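Plindano build log / Ticket: left gripper loses width reading partway through a garment fold

Status: open, workaround in place
Priority: medium
Component: hand-held gripper pair, width sensing, recorder
Opened: July
Recorder build: Plindano, main branch
Boards: Akico encoder boards, one per gripper
Hub: Drikik powered hub

Summary

The left gripper stops reporting jaw width during folding runs. The camera stream carries on as normal. The width value holds at its last number until the run is stopped and restarted. The right gripper has not done it yet.

It never shows up on the bench. It only shows up when folding on the bed, and mostly with bulky items. T-shirts and towels go through clean.

Setup when it fails

Two hand-held grippers, both with the blue ribbed pads. Puffer jacket on the plush blanket. Recorder on the laptop, both grippers into the hub, hub on its own power supply. Video is logged separately from width, so a run can look fine on playback and still be useless for training.

Steps to reproduce

1. Start the recorder and wait for both devices to show as connected.

2. Open and close each gripper fully, twice. Check that width goes to zero and back on both.

3. Lay the jacket on the blanket and bring both grippers in with the jaws open.

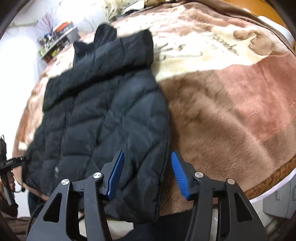
4. Take an edge of the jacket and fold it toward the middle. Let go, open the jaws all the way, move to the next edge.

5. Keep going until the jacket is folded small. Watch the width plot, not the video.

6. If nothing happens, unfold and go again. It usually takes a few tries.

Expected

Width follows the jaws for the whole run.

What I get

Width on the left goes flat, normally just after a wide reach across the jacket. The log shows this:

width_left: no new sample, holding last value
width_left: no new sample, holding last value
width_left: stale for 500 ms, marking invalid

After that it never comes back by itself. Unplugging the left gripper and plugging it in again brings it back, but the recorder has to be restarted too or the two sides end up out of step.

Things I tried

Swapped the hub ports. No change, the fault stayed with the left gripper.

Swapped the encoder boards between left and right. The fault stayed on the left, so it is not the board. I put them back afterward because the calibration values are stored per board and I did not want to redo both.

Bypassed the hub and went straight into the laptop. Happened again on the third run. Hub is probably fine. I had been ready to blame it, and I take that back.

Dropped the width sample rate to half. No change that I could see.

Loosened the pivots on the left. They had been a bit tight from the last rebuild and I thought the linkage might be binding when the jaws open wide. It moves more freely now and feels better in the hand, but the fault is the same. I left them loose.

Checked the pads. A thick fold pushes harder on the pads than a towel does, and I wondered if the pad mount was flexing and dragging the magnet off center. Squeezed a rolled-up sleeve by hand for a couple of minutes with the plot open. The reading moved a little and never dropped out.

Swapped the cables. This is the one that did something. With the right-hand cable on the left gripper I got through 28 runs with no dropout. With the old left cable back on, it failed on the second run.

Notes on the cable

The left cable is the older one and came from the first build. It is also the shorter one. When I reach across the bed for the far edge of the jacket it pulls at the connector, and a puffer jacket means longer reaches than a T-shirt. That fits with bulky items being worse. It does not fully explain why the camera stream survives. Camera and encoder share the connector but use different pins, so one bad pin could do it. I have not opened the connector to look.

Same blanket and jacket used for all the comparison runs, left spread out between tries so the reaches would be close to the same.
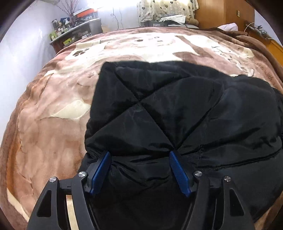
Jaws open over the quilted piece, width reading check.

Workaround

Use the longer cable on the left and tape it to the forearm with a bit of slack near the wrist. Stand closer to the bed. Check the width plot between runs and throw out anything with an invalid mark in it.

For runs already recorded, I wrote a small script that goes through the old logs and looks for flat stretches on either side. Out of around 1,000 old runs it flagged more than I would like, nearly all left side. Some of those are real, where the jaws were just held still, so they need to be checked against the video by hand. I have moved the flagged ones to a separate folder and will not delete anything yet.

Recorder change

Separate from the hardware, the recorder should not keep going quietly after it marks a side invalid. I added a beep and a red bar on the Kuzmenko screen, which is the little status display clipped to the laptop lid. The beep is too easy to miss with the fan running. I want it to stop the run instead, but stopping cleanly means closing both video files first, and right now that takes long enough that the next run starts late.

To do

Order a matching pair of longer cables with the angled plug.
Cut open the old left connector and check the pins.
Add strain relief to both handles. The printed clip is drawn, not printed.
Make the recorder stop on invalid width.
Finish going through the flagged folder.

Update, 9 pm

Ran another batch with the taped cable, no dropouts. Put the old cable on the right gripper for one run and got the same flat line there, so it follows the cable. Changing the component on this ticket from width sensing to cabling. Leaving it open until the new cables are on both sides – I do not trust the tape.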